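Report on the Hand-Held Gripper Project
Module: Practical Automation
Group members: Senan Foley and Aidan Madigan
Workshop: Tustlow shared workshop, and at home

3. Building the gripper

The first version was finished in March. We took the idea of the four-joint linkage from our mechanics course, because it keeps the two fingers almost parallel during the closing. All the arms are black and the fingers have blue ribbed pads on the inside. We cut the first pads too thick, so the fingers did not close fully, and Aidan had to make them again in the evening. The pivots were the most difficult part. When we tightened them too much, the movement became heavy, and when they were too loose, the tips did not meet at the same height.

The Kavanagh bench in Tustlow was often occupied, so we moved the later work to home. This was slower – we had to carry every tool – but we could leave the things on the table between two tries.

4. Handling of small objects

Our supervisor asked us to choose objects that are not easy for a gripper. We decided for jewelry. A bangle is hard and smooth, a chain changes its shape all the time, and a cord with knots is soft in one place and thick in another. We put the pieces in a shallow open box or directly on the white table and picked them one after another.

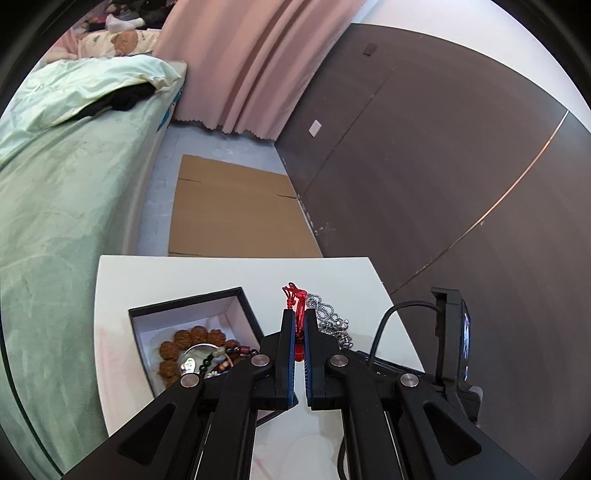

For each try we wrote down the object, the place where the pads touched it and the result. In total we made 158 tries, and 44 of them failed. Most of the failures were with chains, which slipped out at the lower end of the pads. We had expected that the beads would be the worst, but the ribs held them quite well. Senan thinks that a softer pad would help with the chains. We did not have time to test this.

5. Problems which are still open

The cable has to be fixed better. It can touch the joint when the wrist is turned, and in 6 tries we had to stop and move it by hand. We also don't know how long the pads will last. The Clovitberg group in our class reported up to 1,000 closings with a similar material, but their fingers were wider than ours.

The drawings and the table with all results are in the Skikura folder, in the same order as in this report.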